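Wanerix Comics – Pull List & Mail Order FAQ

Updated April. Read this before you email, its probably in here.

What is a pull list?
You tell us which series you follow, we hold a copy of every issue for you. Collect in the shop or have it posted. No sign-up fee.

How many titles do I need?
Two ongoing series minimum. Minis count while they're running.

Can I add a title part way through an arc?
Yes. Back issues if we've got them, otherwise you start from the next one. Tell us which number you're on.

When do I have to tell you about a new series?
Before final order cut-off, three weeks or so ahead of release. After that it's whatever's left on the shelf. Jereo #1 sold out before lunch and we had 359 on order, so don't leave it.

Do you do variant covers?
Open-order variants, cover price. Ratio variants go to pull list customers first, one each, names out of a hat. We don't hold them by phone.

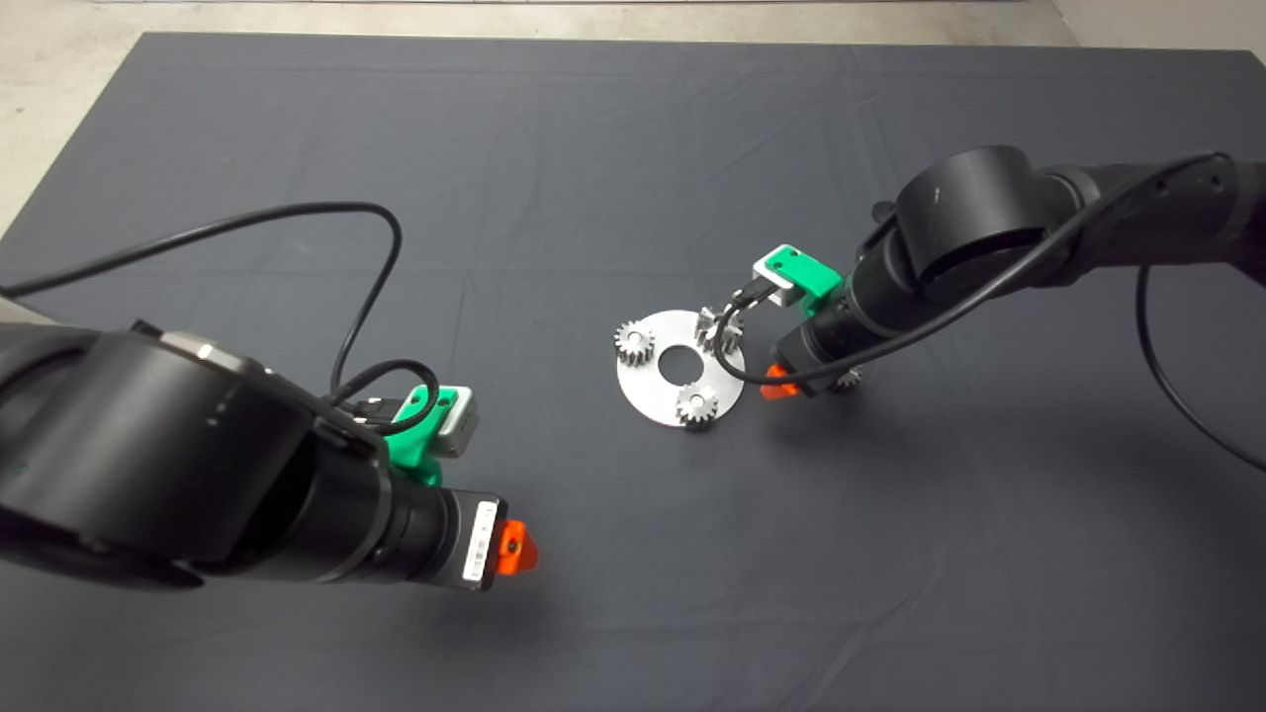
How long do you keep my comics in the box?
Eight weeks. Then we email. Two more weeks with no answer and they go back on the shelf and the list gets paused.

What does postage cost?
Free on orders over £10 within the UK. Under that it's £2.50. Overseas is worked out at checkout.

Are they bagged and boarded?
Mail order, always. In the shop, ask at the till, small charge.

My issue turned up with a bent corner.
Send a photo within seven days, keep the packaging. We replace if we can, refund if we cant. Spine ticks you need a lamp to see don't count, sorry.

Is the Wumell crossover one series or several?
Several. Main book plus four tie-ins. Ask for "Wumell main only" or "Wumell everything", otherwise you get main only.

Will Hartono be collected?
First hardcover is solicited, print run of 3,000. Second volume, no word yet. Please stop asking the Saturday staff.

Do you buy collections?
Sometimes. Send a list first with titles, issue numbers, rough condition. Don't bring in 2,000 loose comics unannounced, there's no room behind the counter.

How do I cancel?
Email or tell us at the till. Anything already ordered for you is still yours to pay for.

Still stuck? Use the contact form, replies go out after 4pm.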